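Lukthorpe Tenants' Association
Minutes, November 13, 2021

Present: Mesfin Lemma (chair), Kulsoom Mughal, Hwa-young Heo, Aqeel Memon. Apologies: Muthoni Mwaipopo.

1. Last minutes
Agreed, with one fix. The Sandhu quote for the stairwell was "received," and should not have been written up as "accepted."

2. Heating contract
Aqeel went over the offer from Pruvberg. They say new controls would save each unit 22 percent a year. Kulsoom asked what the figure was based on. Aqeel said the brochure gives no source. Hwa-young pointed out that the last firm made much the same promise and bills went up the next winter. Mesfin felt the sales rep had answered every question except the one on price. The fee is $700 per unit, plus a service plan whose cost is "to be confirmed."
Kulsoom will ask for names of three buildings already using the system, and for their bills. No vote until we have seen both.

3. Bike storage
Saro has offered a rack for $481, delivery extra. Hwa-young doubts it will hold the number of bikes claimed, having measured the space herself and come up short. Aqeel thinks we should buy it anyway and stop talking about it. Put off to February. 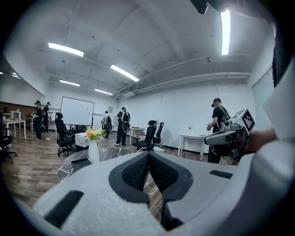
4. Reserve fund
Mesfin proposed moving $500 into the reserve. Kulsoom asked why the same amount was moved last spring and then spent on gutters, which the fund is not for. Mesfin said the gutters were urgent. Kulsoom asked that her disagreement be noted. Passed, three to one.

5. Other business
The management company says the front door lock is fixed. Hwa-young tried it twice on her way in and it stuck both times. Aqeel to write to them again and ask for a date in writing.

Next meeting in February, Mesfin to book the room.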